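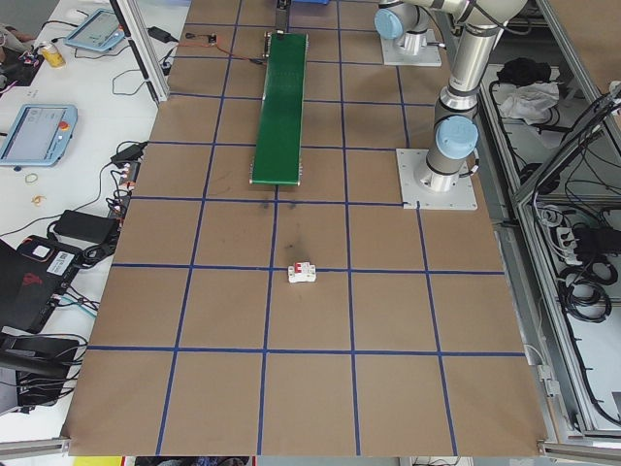
Guides > Church Office > Setting Up the Sunday Livestream

4. Connecting the sanctuary sound to the stream

Before you begin, have the Stelex mixer switched on and the Ivix encoder switched off. You will also need the login sheet from the church office.

1. Run the long audio cable from the mixer's AUX 2 output to the left input on the encoder. Leave AUX 1 alone – it feeds the hearing loop.

2. Turn the AUX 2 knob all the way down, then switch on the encoder. Startup takes up to 60 seconds.

3. On the encoder menu, choose Audio, then External.

4. Have someone read a psalm from the pulpit at a normal speaking voice. Raise AUX 2 until the meter stays in the green.

5. Repeat with the organ. If the meter reaches red on the last verse of a hymn, lower AUX 2 slightly and read the psalm again.

6. Enter the stream key from the login sheet and press Save. The key for Pelldale begins with 721.

7. Start a private test stream 20 minutes before worship and listen to it on headphones in the nursery.

CAUTION: Mute the pulpit microphone before unplugging any cable. A loud pop can damage the ceiling speakers.

Note: Prayer requests with names or medical details are not streamed. Press Hold on the encoder when the elder comes forward, and press it again at the offertory.

If there is picture but no sound, go back to step 3. For other trouble, see Dorota Kaczmarczyk or Roman Duda after the service.

Related guides
Recording a Funeral or Wedding
Hearing Loop Receivers
Posting Sermons to the Website
Nursery Speaker Volume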